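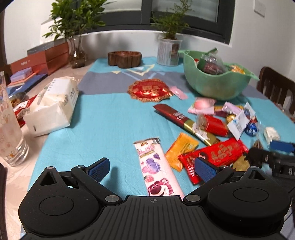 *Candy sorting at the kitchen table, with both hand-held grippers out.*

# Prosbridge household data: your questions

Danica Petkov and Sunee Saengthong keep this page up to date. Last big edit: January 2023.

## What are you collecting?

Short recordings of people doing everyday table jobs with a hand-held gripper. Each one shows a learning system how a person would pick something up, move it and let go. The snack set is our newest and we're a little bit in love with it! Candy comes in foil, twisted wrappers, long bars, boxes and crinkly plastic, and every one of those asks for a different approach.

## Why hold the gripper yourself?

You already know how to pick up a chocolate. When your hand moves the jaws, all that know-how goes straight into the recording, and you can carry the thing into any kitchen. We tried driving a robot arm by remote for the first Halov set, and it took so much longer (and people got so stiff and careful) that we were thrilled to switch.

## How many examples do you have?

The snack set holds 1723 accepted recordings. We'd love to add 300 more in February, mostly of flat packets.

## How long is a session?

Until you reach 80 recordings or get tired, whichever comes first. Tired hands make sloppy grasps, so please do stop early.

## Do I need to tidy my table first?

Please don't! Plants, drinking glasses, tissues, a bowl of something, holiday decorations: leave them. A system that has only seen bare tables gets very confused in a real home. Move anything that would upset you if it got knocked over, and that's plenty.

## Should the candy be in a container or spread out?

Both, please. Record some with the pile right on the cloth and some with everything heaped in a basin or bowl. The heaped ones are harder, because the packets lean on each other and the rim gets in the way of the fingers. They're also the ones Pichit Rungrueang asks for most when he's training.

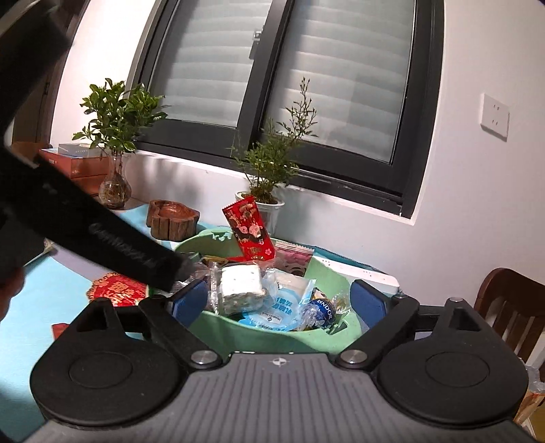

*Blue pads open over the green basin, everything piled in together.*

## What counts as one recording?

Start with the jaws open and clear of the pile. Go in, close on one item, carry it to the spot you picked, open, and back off. Then stop. If you pick up two things by accident, finish the move anyway and tag it "double".

## I dropped one. Delete it?

Keep it! Tag it "drop". If you go back for the item and get it on the second try, keep that in the same recording. Recoveries are gold to us, and people throw away far too many of them.

## Can I move quickly?

A relaxed, steady pace works best. Fast swings blur the view, and very slow ones teach the system to dawdle.

## Can hands be in view?

Yes, hands are fine. Keep faces, mail and anything with an address out of it, and check your clips before you upload.

## Where do the files go?

Into the Thaweesak folder, under your session name. Sølve Wikström looks through new uploads and will write to you if a clip didn't save properly.

## Can I eat the candy?

After the upload has gone through, yes.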